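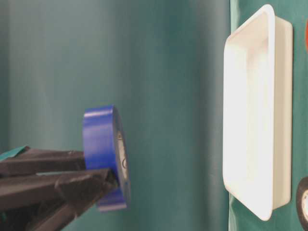
## 3. Lancer une invitation et suivre les réponses

Vous avez monté le classeur Plesetti et rangé vos fiches d'adresses : le plus ingrat est fait. Passons maintenant à ce pour quoi vous l'avez sans doute acheté, c'est-à-dire inviter des gens que vous aimez et savoir à temps combien d'assiettes sortir du buffet. Prenez un thé, installez-vous bien, et comptez une petite soirée pour votre première série.

1. Sortez une fiche « Réception » de la pochette avant et inscrivez en haut l'occasion, le lieu et l'heure. Écrivez l'heure à laquelle vous souhaitez vraiment voir arriver vos invités, sans quart d'heure de sécurité caché : les ponctuels vous en seront reconnaissants.
2. Notez les noms au crayon dans la colonne de gauche, un foyer par ligne. Les couples qui ne vivent pas ensemble occupent deux lignes et reçoivent chacun leur carte.
3. Reportez la date limite de réponse dans la case grise. Nous conseillons 10 jours avant le repas, ou 17 si certains viennent de loin et doivent réserver un train.
4. Rédigez les cartes à la main, en commençant par les personnes que vous connaissez le moins. Le poignet est encore frais et l'écriture s'en ressent !

**Remarque.** Le prénom seul convient pour la famille et les amis proches. Pour un collègue ou un voisin de palier, gardez le nom complet sur l'enveloppe, quitte à être plus familier à l'intérieur.

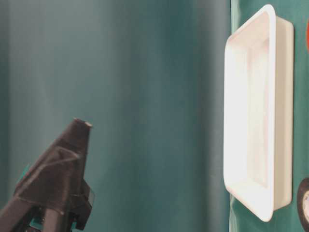 **Que faire si quelqu'un ne répond pas à la date prévue ?**
Attendez deux jours, puis téléphonez. Un appel bref et gai (« je fais mes courses demain, je compte sur vous ? ») passe beaucoup mieux qu'un second courrier, qui prend vite un air de relance de facture.

### 3.1 Choisir la carte 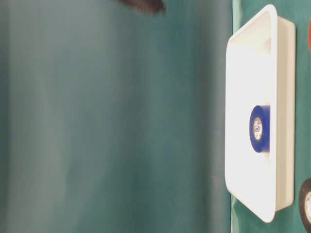 Le coffret contient des cartes Flerkau, au grain un peu épais, et des cartes Maes, plus lisses, que l'on garde volontiers pour les grandes occasions. Les deux boivent l'encre différemment, alors faites un essai au dos d'une carte ratée. Côté couleur, un vert tirant sur le bleu comme celui du fond ci-dessus, uni et sans motif, va presque partout : il reste sobre pour un anniversaire de grand-mère et ne paraît pas triste pour une crémaillère. Évitez seulement l'encre vert foncé par-dessus — vos invités plus âgés devraient chercher leurs lunettes.

**Attention.** Ne glissez jamais dans l'enveloppe une liste de cadeaux que l'on ne vous a pas demandée. Si la question vient, répondez de vive voix.

### 3.2 Fermer et envoyer

5. Relisez l'adresse à voix haute, fiche en main.
6. Laissez sécher l'encre, puis pliez le feuillet Corer en deux, texte vers l'intérieur.
7. Cochez la case « envoyé » au retour de la boîte aux lettres. Cochée avant, elle vous mentira un jour ou l'autre.
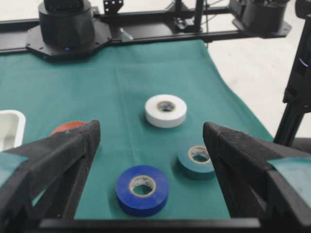 Une enveloppe dit déjà quelque chose de l'accueil qui suivra, et sa fermeture mérite deux minutes de soin. La gomme d'origine suffit dans presque tous les cas ; si elle a vieilli, un point de colle en bâton sous la pointe du rabat fera l'affaire. Le ruban isolant, en rouleaux comme ceux posés sur le tissu vert, est à laisser au bricolage : il déchire le papier quand on l'ouvre, et l'invité se retrouve avec la moitié de l'adresse de la fête.

8. Au fil des réponses, repassez les noms à l'encre pour un oui et tracez un trait léger pour un non. Ne gommez pas : l'an prochain, vous serez content de savoir qui vous aviez invité.
9. Remerciez aussi ceux qui déclinent, d'un mot ou d'un coup de fil.

**Remarque.** Gijs Coppens, qui a dessiné les fiches, a prévu au verso une zone pour les régimes et les allergies. Remplissez-la dès la première réponse, puis reportez-la sur la fiche « Menu » (section 4).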